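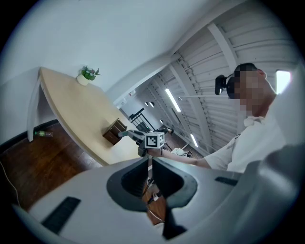
Simard Gripper Comparison – Progress Report for May
Prepared for Anselmo Henao, Brinville program office
Prepared by Min-kyu Seol, Breltport site

1. Status

The comparison of the two hand-held grippers is a little over half done. Collection with the first unit (Wasto A) is finished. Collection with the second unit (Wasto B) started this month and is behind schedule by nine working days. Spending is within the approved amount. We are asking for one change to the plan, described in section 6.

2. What was done this period

We recorded 214 usable demonstrations with Wasto B, all on the tabletop tasks. The target for the period was 300. Most of the shortfall came in the first week, when the finger mounts on our only B unit worked loose and we waited for replacement screws. The supplier sent the wrong length the first time.

With Wasto A we closed out the set at 2000 demonstrations, as planned. The recordings have been checked for dropped frames and missing tracking, and the bad ones were replaced before the total was counted.

Both grippers are now tracked through the same headset setup. Earlier in the year A was tracked with the fiducial cube alone and B with the headset alone, which made the position errors hard to compare. The operator now wears the headset and holds the gripper with the cube attached, and we log both sources. It adds a few minutes to each setup. Operators also have to turn their heads more than they would like to keep the cube in view.

3. Tasks

The task list has not changed since the last report:

Small drawer box – approach, open the top drawer, close it
Bottle – pick up from the table, place upright
Potted plant – move by the rim of the pot to a marked spot
Cable – lift one end and lay it in a clip

The bottle and drawer tasks are complete for A and under way for B. Cable work with B has not started. We tried it twice and stopped both times because the standard pads do not close fully at the tip. Thin cable slides out of the gap. A thinner pad is being cut in house and should be ready early next month.

4. Results so far

These are early results and cover the drawer box and the bottle only.

Position tracking: with both sources logged, the cube and the headset agree well while the operator faces the work. Agreement gets worse when the cube is turned away or when the hand moves quickly near the edge of the table. Bright window light behind the operator also seems to hurt cube detection. We have moved some sessions to late afternoon to check this and will report numbers when the set is large enough.

Grip: Wasto A holds the bottle more securely. Its jaw is wider and the pads are softer. Wasto B is better on the drawer, where the narrow finger gets behind the pull without pushing the box back. Operators using A often had to make a second attempt at the pull. We had not been marking second attempts in the log and have started doing so. Earlier A recordings are being reviewed to add the mark.

Operator comfort: A is heavier at the front. Two of our four operators reported sore wrists after a full session and we cut A sessions to 40 minutes. B has had no complaints about weight, but the trigger spring is stiff and one operator with smaller hands cannot hold it closed for long.

Replay on the arm: we replayed 100 of the A drawer demonstrations on the bench arm. Of these, 81 finished the task without a stop. Most of the failures were at the pull, with the finger landing a few millimeters high. We think this is an offset in the mounting plate and are measuring it again. No B demonstrations have been replayed yet.

5. Problems and open items

Only one B unit on site. Any repair stops collection. The Brinville office has a second unit that is not in use, and we would like to borrow it through the end of the comparison.

Storage. The recordings take more space than we planned for, mostly due to logging both tracking sources. We have about 3000 gigabytes free, enough for the remaining B work but not for another full repeat of A.

Controller firmware. The bench arm controller drops its connection after long idle periods. Restarting it clears the fault. Simard support has the log files and has not answered yet.

Table height. The first A sessions used a lower table. Min-kyu has marked those recordings and they will be left out of the side-by-side comparison unless we run short – they are still fine for the replay work.

6. Requested change

We ask to drop the potted plant task for Wasto B. It has been the slowest task to reset, and the A results showed little that the bottle task did not. Dropping it would recover about six of the nine days. The remaining three can be made up if the second B unit arrives by the middle of next month.

If the task has to stay in, we would need to move the end of collection back by two weeks. Please let us know which you prefer before the cable sessions begin, as the operator schedule depends on it.

7. Next period

Finish the drawer and bottle tasks with B
Fit the thinner pads and begin cable work
Remeasure the mounting plate offset and repeat the failed A replays
First replay of B demonstrations on the bench arm
Send the tracking comparison, with plots, to Anselmo's office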